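Posted in: Around the Building, Kitchen News

The Lestov break room has a microwave again!

11 Mar 2020

If you've been eating cold soup at your desk since February (me too), good news: the second floor break room at Lestov has a working microwave again. It's a cream-colored Midea, it came secondhand through Homadex, and it cost us 60 dollars out of the coffee fund, which I think is a pretty good deal for something this cute. The old one gave up in the middle of somebody's lasagna and I still feel bad about that.

A few things before you all rush in with your leftovers. The buttons are labeled in Chinese, so I'm taping a cheat sheet to the cabinet. Top row, left side is microwave power, right side is smart defrost. Under that you get sterilization and a gourmet menu (I have big plans for the gourmet menu). Minus and plus change the settings, and the orange button does pause or cancel on the left and confirm or start on the right. Most of us will only ever need the orange one!

Please cover your food, and please wipe up after yourself. Popcorn is fine as long as you stand there and listen to it. The folks over at Brarnine in suite 437 are welcome to use it too, they shared theirs with us for weeks and were really nice about it. Lunch rush is still the same 15 minutes for everybody, so if you can eat a little early, do.

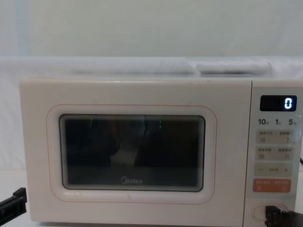
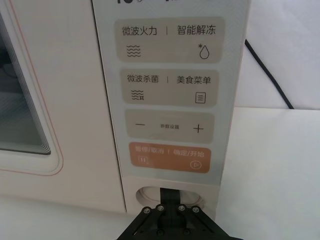
The cream Midea, and the buttons up close in the second photo.

Questions or kitchen tips? Write to the Lestov front desk | © 2020 Lestov | Back to top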